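# Who Speaks for the River? Public Comment and the Wanham Creek Discharge Permit

Mali Pugh
Environmental Policy project report, November 6, 2022

When I picked this topic I thought I would be writing about water chemistry, and I had a stack of library books ready to prove it. Then I went to my first permit hearing in Wanham, sat on a very hard folding chair for most of an evening, and came home wanting to write about people instead. So this report is mostly about how a town argues over a river, and I hope my instructor will forgive the change of plan!

The permit belongs to Irimel, the dye and finishing plant on the north bank. It wants to raise its daily discharge into Wanham Creek from 600 to 900 cubic meters. The creek runs into the Elis a short way downstream, and the Elis is where the town of Gaillard gets its drinking water. Gaillard is in the next county, so its residents can send letters but have no vote on the county board that decides.
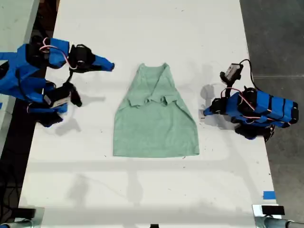

## How I went about it

I read the draft permit, the plant's own summary and every comment letter the county had posted by the end of October. I also talked with 10 residents, five from each town. I had a list of questions, but people mostly told me what they wanted to tell me, and I learned to put the list away and keep my pen moving. One retired teacher in Gaillard gave me a jar of plum jam and a very thorough history of the 1980s fish kills.

I did not collect water samples. My plan included them, but the lab time fell through, and anything I say about water quality comes from the county's published readings.

## What the letters said

Letters from Wanham talked about jobs first and the creek second – often in the same sentence, by people who plainly cared for both. Letters from Gaillard were nearly all about drinking water, and many asked the same thing: why was the downstream monitoring station moved above the place where the creek joins the Elis? I looked hard for an answer in the draft permit and could not find one.

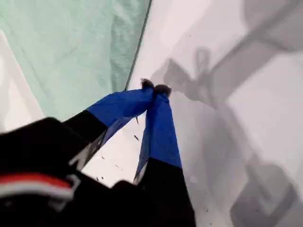 *Figure 2. Blue-covered gripper fingers with the dark tips touching.*

The plant's summary does mention color in the water, and promises that it will "not be noticeable under normal flow." Several writers pointed out that the creek has had low flow for the past three summers. I think this was the strongest point anyone made, and it came up only once at the hearing, close to the end, when half the room had gone home.

## What I would suggest

1. Put the monitoring station back below the meeting of the creek and the Elis, and post its readings every month.
2. Tie the discharge limit to the flow of the creek, so that the plant releases less in a dry summer.
3. Hold one hearing in Gaillard before the vote, in the evening, with the draft permit printed out for people who don't use the county website.

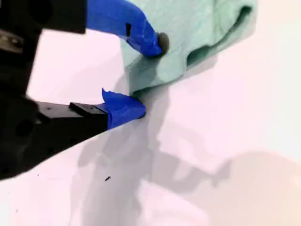

## What I learned

I started out sure that the permit should be refused. I am less sure now, and I've gone back and forth on it more times than I'd like to admit. A smaller increase with real monitoring might be something both towns could live with, though two of the people I spoke to in Gaillard would tell me I've gone soft.

If I did this again I would talk to workers inside the plant as well. I asked twice and was politely passed along to the front office both times, and by then the deadline was close.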